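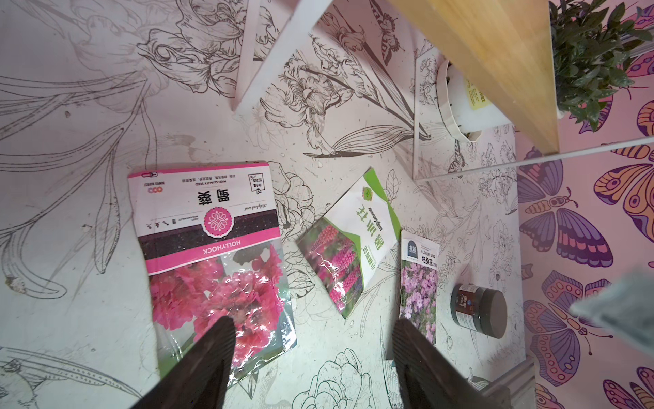
로봇 매니퓰레이션 동아리 Silance, 봄학기 팀원 모집합니다. 급해요. 지난 학기 인원 절반이 졸업해서 손이 많이 모자람. 이번 학기 주제는 "씨앗 봉투 집어서 정리하기"고 대회 이름은 Botadby 컵, 학생팀만 나갑니다. 봉투가 쉬워 보이는데 한번 해보세요. 접시꽃(HOLLYHOCK) 봉투처럼 비닐이 번들거리면 빛이 반사돼서 인식이 자꾸 흔들리고, 꽃무늬 바닥 위에 놓이면 어디까지가 봉투고 어디부터가 그림인지 모델이 헷갈려 합니다. 옆에 작은 병까지 끼어 있으면 집는 각도도 다시 잡아야 하고요. 이런 걸로 밤새 얘기할 수 있는 분 환영!

모집 마감: 2019년 3월 1일 금요일 밤 12시까지. 연장 없음. 진짜 없음.

뽑는 인원은 5명. 전공 안 봅니다. 학년도 안 봄. 휴학생 가능, 대학원생도 가능 (단 지도교수님 허락은 알아서 받아오세요).

이런 분 찾습니다
- 파이썬 조금이라도 짜본 분. 잘 못해도 됨
- 원격조작으로 데이터 모을 분. 같은 동작 몇 시간씩 반복함, 지루합니다 미리 말씀드려요
- 라벨링 꼼꼼하게 할 분. 봉투 글씨가 한자랑 영어 섞여있어서 한자 좀 읽으면 매우 좋음
- 3D 프린터 만져본 분 (손가락 끝 부품 계속 다시 뽑는 중)
- 영상 편집 가능하신 분 한 명은 꼭 필요. 대회 제출물에 영상이 들어가요

하는 일은 크게 두 단계예요. 처음엔 바닥에 놓인 봉투를 하나씩 집는 것부터. 그게 되면 선반으로 넘어갑니다. 위에 판이 있고 옆에 벽 있고 철제 프레임까지 있어서 팔이 들어갈 길이 좁음. 경로계획 파트에서 제일 골치 아파하는 구간이고, 여기서 봉투가 서로 겹치면 어느걸 먼저 집을지도 정해야 됩니다. 작년 팀은 여기서 점수를 거의 다 잃었어요. 올해는 안 그럴거임
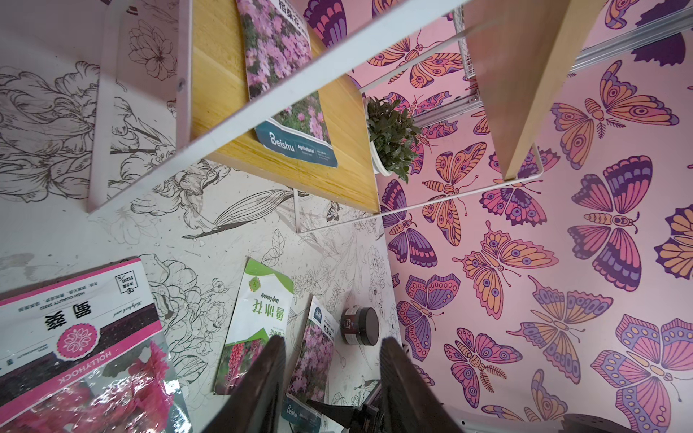
선반 안쪽 코너 작업. 나무판 위에도 씨앗 봉투 하나.

활동은 주 2회, 평일 저녁 한 번이랑 주말 오후 한 번. 시간은 뽑힌 사람들끼리 모여서 정합니다. 장소는 공학관 지하 Clesteck 실습실. 한 번 모이면 4시간 정도는 잡고 오세요, 캘리브레이션하다 보면 앞시간은 그냥 날아감. 간식은 동아리비로 삽니다. 회비는 학기당 20,000원이고 장비 파손시 개인 부담 없음 (일부러만 아니면요).

대회 규정 요약. 제한시간 안에 봉투를 종류별로 지정 위치에 옮기면 득점. 화분이나 선반 건드리면 감점, 화분 넘어뜨리면 그 판은 끝. 참가팀은 현재 29팀 등록됐다고 들었습니다. 사람이 중간에 손대면 실격이고 원격조작 부문은 따로 있음. 저희는 두 부문 다 나갈 예정이라 사람이 더 필요한거고요.

학점 인정은 안됩니다. 자꾸 물어보시는데 안돼요. 대신 졸업프로젝트로 이어서 하는 건 가능하고 작년에 그렇게 한 선배도 있습니다. 모아둔 데이터랑 코드도 팀원이면 다 쓸 수 있어요.

화분 근처 작업은 감점 때문에 따로 연습 시간을 둡니다. 격상화(格桑花) 봉투가 화분 받침 앞에 비스듬히 놓인 배치, 이런 것도 연습함. 손가락이 봉투만 잡고 화분 쪽은 안 스치게 접근해야 하는데 처음 하는 분들은 십중팔구 너무 급하게 내려갑니다. 천천히 하세요 천천히

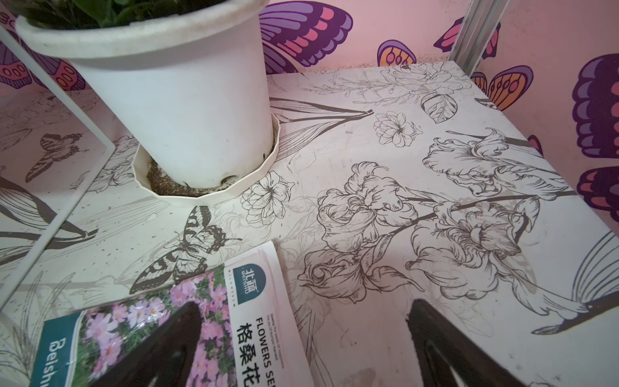 Wen-hsiung Man은 지원할까 고민하는 사람한테 꼭 이 말을 전해달랍니다. 첫 달엔 로봇이 말을 하나도 안 들어서 그만두고 싶었는데, 자기가 모은 데이터로 학습한 모델이 봉투를 처음 제대로 집은 날 생각이 바뀌었다고. 그리고 로그는 제발 날짜별로 저장하래요.

지원 방법
메일 제목에 [Silance 지원] 이름. 본문에 학과, 가능한 요일, 해보고 싶은 파트 적어주세요. 자기소개서 양식 없음, 다섯 줄이면 충분. 만들어본 거 있으면 링크 첨부 (동작 안 해도 괜찮음). 면접은 실습실에서 짧게 보고, 그 자리에서 조작기 한번 잡아보게 해드려요. 이걸로 떨어뜨리진 않으니까 겁먹지 마시고.

합격 연락은 3월 첫째주 안에 개별로 갑니다. 문의는 게시판 댓글이나 운영진 Gion Lüthi 한테 쪽지로. 전화는 못 받아요 실습실 지하라 안터짐.

공유 4 댓글 20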